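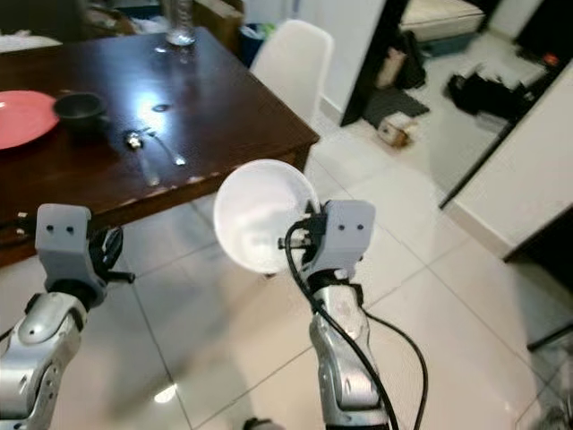

Okay, sourdough! Start with the jar story (the Mulcahy starter, fed every day since August). Ask who has killed one. Wait for hands, then put mine up.

Flour and water, equal weights. Keep it simple here and save the rye for later.

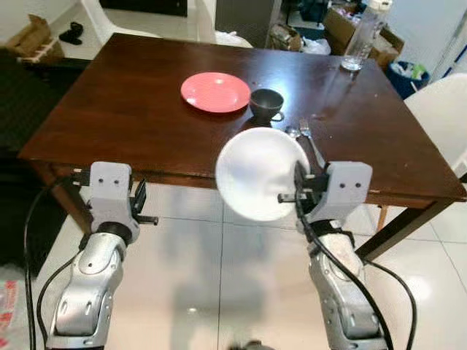

Then the slow bit, my favourite. 12 hours on the bench, longer in a cold kitchen, and please smell it every time you walk past! 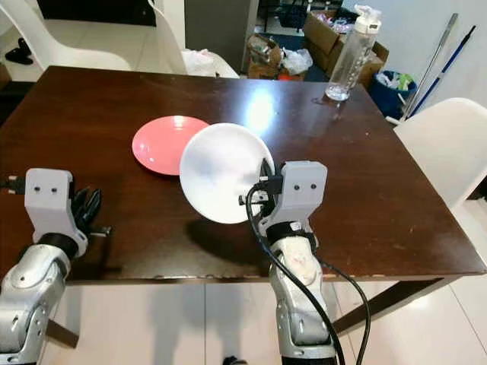 Colour matters more than the clock. Go darker than you dare, some 20 minutes past the point where you get nervous.
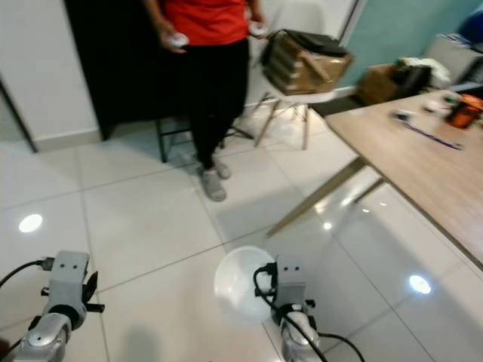

Farnico wrote after the last talk that a dark crust is wasted on kids, who only want the middle. Fair point, so mention the softer tin loaf and pass the slices round.

© 2018 Lerkthorpe Bakers | Contact us | Back to top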